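Usudico arm: questions we keep getting

What is it?
A small desktop arm with a two-fingered gripper, built in the back half of the Lornach workshop and, when the heating fails there, on a table at home.

Is it a kit?
No. The joints came out of a Gallardo parts bin, the base is a drawing we changed too often, and the gripper has been redone more times than I'd like my family to know.

What did it cost?
£628, leaving out tea and the motor I wired backwards in May.

How strong is it?
Strong enough for a phone. Please stop asking about beer crates.

Why are the fingers so rough?
Smooth ones let go of things. We wanted grip and got something resembling burnt toast, and we've grown fond of it.

Which software does it run?
Graltard, version 17, with our own changes on top. Version 18 exists. We have met it and we are staying where we are.

Where is the camera?
At the wrist, looking out between the fingers. Bright floors and windows wash out, so draw the curtains before you blame the code.
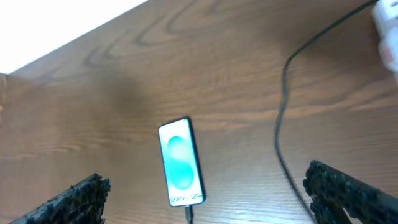
Words and wrist camera: Ainhoa Quintana
Filed under: Gripper, Builds

Can it pick up a phone while it's charging?
We're working on it. A phone flat on a wooden table, lead still in the bottom end, is our standard test. Start with the fingers wide open and one either side of it. Leave slack in the lead, and keep any other cables well out to the side.

Does a lit screen confuse it?
Less than shiny varnish does. Glare on the table has caused 53 of our logged misses out of 100. A tablecloth helps, though then it picks up the tablecloth.

Can I borrow it?
You can visit it. Bring your own phone.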